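# Cusi two-arm recording table 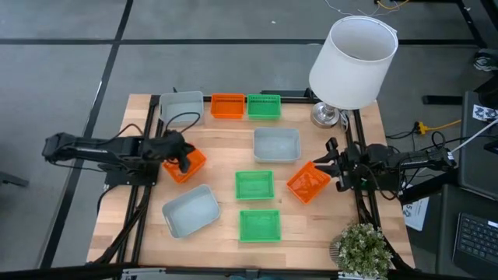
Pinisbridge Shared Equipment – Sillitz Manipulation Group

I look after the booking calendar for Cusi, so I get asked what it's good for a lot. Short answer: tabletop tasks where two arms have to share the work and you want plenty of recorded examples to train on. We've used it mostly for bins lately (gray, orange and green) and it's been a really nice fit!

What you get when you book:

- two black arms with two-finger grippers, mounted left and right
- a butcher-block top on a black aluminum extrusion frame
- the fixed camera over the table
- Pustodent, our recording software, already set up

The bin set so far has 2,366 episodes in it, and 1,516 of those passed review. I'd plan on recording about 100 in a half-day slot once you've found your rhythm – my first morning was a lot slower than that, and I threw most of it out.

A few habits I'd love you to copy. Shuffle the bins between episodes, and turn some at odd angles. A policy trained on tidy rows gets lost the moment one is sitting diagonally. We leave the lamp and the plant on the table too, so the arms learn to work with other stuff nearby. Please mark bad grasps as bad in Pustodent and keep them, don't delete them. I use those!

Slots are half a day or a full day. The job queue holds 2,000 episodes per project, and after that you'll need to export before it lets you record more. Bring your own drive for that. Extra bins are on the shelf under the spare grippers, and if you want other objects, send me a list through the booking form a week ahead.

Page updated November 9, 2025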